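Cloth team gets its first long-run numbers

Folding has been the hard nut for the Handero project from the start, and this month there is finally something to show for it! Nuria Tefera and Gemechu Zeleke have finished training on the full set of hand-collected demonstrations, 2114 of them, all done by people working a hand-held gripper at a table. The policy that came out of it got through 433 test starts without anyone changing a setting in between, and we are still going through the logs with big grins.

The idea they tested is simple to say. Most of our earlier models tried to predict where the fingers should go next. The new one also predicts how the cloth between the fingers will look a short moment later, and it pays a price in training when that guess is wrong. Gemechu calls this the "look-ahead loss" and has been pushing for it since April.

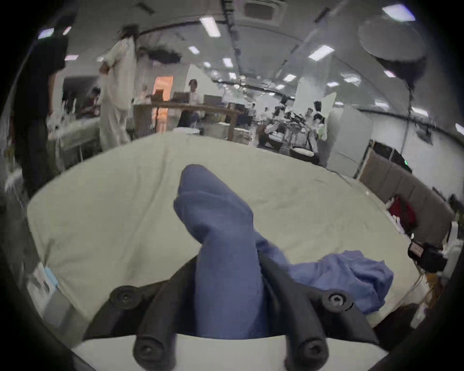
Grasp quality is where the look-ahead loss helps most. A flat corner is easy for any model we have. Trouble starts when the fingers close on too much fabric, so that a fold twists up into something like a rope, as with the blue cloth here, while the rest stays bunched to one side. The old Eltesov baseline tended to keep pulling in those cases. The new policy more often lets go, shifts over and takes a fresh grip – a habit it picked up from the demonstrations, where people do it all the time without thinking.

It is not all solved. Thick towels still confuse it, and dark fabrics are worse than light ones (Nuria suspects the training mix, and is collecting more). Training also takes longer than before, though she thinks a smaller prediction head would win most of that time back.

The write-up is being drafted now, and the Ustis group has asked to try the model on their own arm. If you have odd fabrics at home that you can spare, Nuria would love to have them.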